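Ticket: Cusness unit - right arm short on reach, upper shelf
Status: open, watching it
Machine: Cusness two-arm unit, shelf and bench cell
Logged by: second shift cell tech
Opened: Dec 31, 2018

What it's doing

OK, so the right arm is pulling up short again. It goes for a black part on the upper shelf, gets most of the way there, then throws the "position not reached" warning and sits there thinking about it. The left arm is fine. I saw this back in November too, but that time a restart cleared it and I (lazily, I admit) didn't write it up. A restart did nothing today.

Checked so far

First thing I did was pull the Standow log. The warning only shows up on the far end of the reach, never on the close picks, so I don't think it's a bad motor. I also went through the close-up views from the wrist camera to see how much room the finger has when it comes in from underneath. 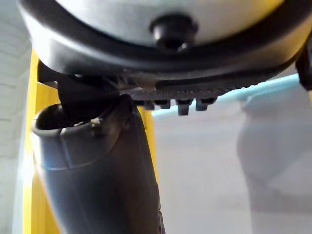
My money was on the cable at first. If the slack gets used up near the wrist, the last joint drags and the controller gives up early. I unclipped it, gave it some more loop and clipped it back, then ran 25 slow reaches with my hand near the stop button. Still got the warning on 4 of them. Better than before, but I wouldn't call that fixed! 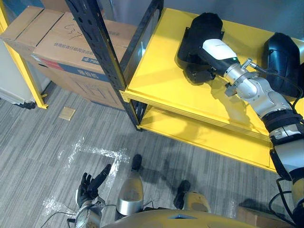
Next up was the shelf teach points, and I think I'm finally onto something. The points live in the Lis file, and the file on the unit was older than the one on the shop drive - somebody must have loaded a backup. The wrist goes out a long way across the yellow upper shelf to get to the padded black piece, with the cable looped along the top of the arm, so even a small error in the shelf position matters out there. I loaded the newer file, taught the two upper points again at slow speed and saved under a new name. Please don't load the old one over it!

Bench side

Didn't want to mess up the bench while fixing the shelf, so I laid out the black molded parts on the yellow bench and went through the grip settings too. Left hand is still on the Cluritz soft grip profile, and I left that alone. For the right hand I only changed the approach height, a hair higher, so the fingers have a little more room coming in.
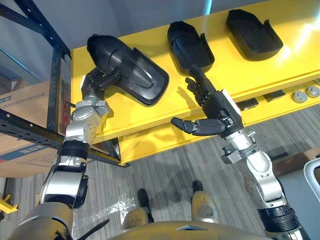

Still to do

Run 100 shelf reaches at normal speed and paste the warning count in here.
Check the right wrist bolts for torque. I only did them by feel.
Ask Cusness if the 1,000 hour grease job covers the shoulder joint or just the elbow. The manual reads both ways to me.
Delete the old Lis backup once the long run is clean.

Leaving the ticket open until the 100 are done. If the warning pops up again, please save the Standow log before you restart - the restart wipes it.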